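4 Setting up and using the dish rack

This section covers the Siden wooden dish rack. Read it through before you put the rack into use. Keep the guide with your other kitchen papers.

4.1 Before you start

Remove all the wrapping and the paper sleeve. Check that every dowel is firmly seated in its slat. A dowel that turns a little under the fingers is normal. One that lifts out is not, and the rack should be exchanged.

Wipe the rack with a damp cloth and leave it to dry overnight. New wood may give off a slight smell for the first few days.

Note: The rack is supplied untreated. If you want to oil it, do so now, before any dishes go in. Use a food-safe oil only and see section 6.

4.2 Choosing a place

1. Pick a level surface. The rack has no feet and will rock on an uneven worktop.

2. Leave 5 cm clear between the rack and the wall, so that air can get behind the plates.

3. Keep it well away from the hob and from radiators. Strong heat dries the wood out and the slats may split.

4. Put a Letberg drip tray or a folded tea towel underneath if you will be loading wet dishes. The tray is sold separately (order no. 371).

Caution: Do not stand the rack in the sink or in a tray that holds water. Empty the drip tray after each use.

4.3 Opening the rack

1. Hold the rack by the outer slats, one hand at each end.

2. Pull the two sides apart until they stop. Do not force them further.

3. Set the rack down and press lightly on the top. It should stay open without sliding.

Caution: Keep fingers clear of the crossing point when opening and closing. Children should not fold the rack on their own.

4.4 Loading plates

1. Shake off loose water over the sink.

2. Lower the plate between two dowels, edge first. Let it lean back until the rim rests against the wood.

3. Check that it is steady before you let go.

4. Load large plates first, then side plates. Leave a gap between plates with deep rims.

The rack takes plates up to 28 cm across.
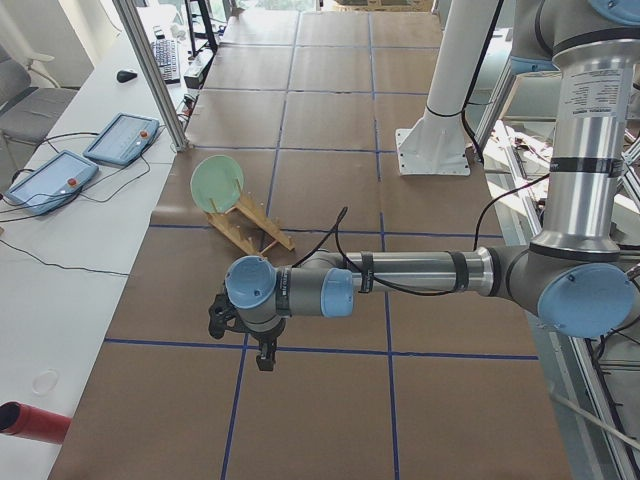

Fig. 2. Plate propped upright in the rack.

Note: Shallow bowls can be dried in the same way if they lean back far enough to stay put. Mugs and glasses should go on a towel beside the rack.

Caution: Do not put knives in the rack with the blade pointing up. Do not hang heavy pans from the slats.

4.5 Unloading and storing

1. Take out the plates one at a time, working from the front.

2. Wipe the dowels with a dry cloth, paying attention to the joints where water collects.

3. When the wood is fully dry, fold the rack flat and store it upright in a cupboard.

If dark spots appear, rub them with fine sandpaper along the grain and wipe off the dust. For cracked slats and loose joints, go to section 7.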